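Sorting Room Gallery – Moura Reuse Center

The Moura Reuse Center receives household goods, toys and packaging from residents throughout the year. The gallery on this page presents the sorting room, where donated items are separated before they are offered to families, schools and local groups. The room opened to visitors in December and is maintained with the support of the Flernis Fund.

Items are first placed together in open bins on the work surfaces. Mixed bins are kept shallow in content, so that staff may see each article without lifting those on top of it. Bottles, blocks and boxes commonly share a bin at this stage.
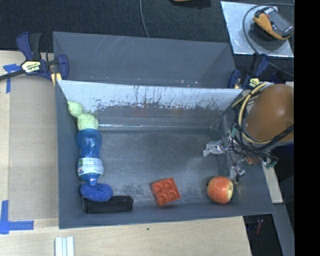

Once a bin has been reviewed, its contents are assigned to one of 95 shelf locations. Plastic containers go to the recycling bay – toys and building pieces go to the Wivov Room, where they are cleaned and grouped by color. Articles that cannot be identified are held for 99 days.

Bins remain in service for as long as they are sound. Scratches and surface wear are not grounds for replacement.

Groups of up to 200 may arrange a tour of the building. Requests should be made at the front desk, Room 1057, before 4 p.m.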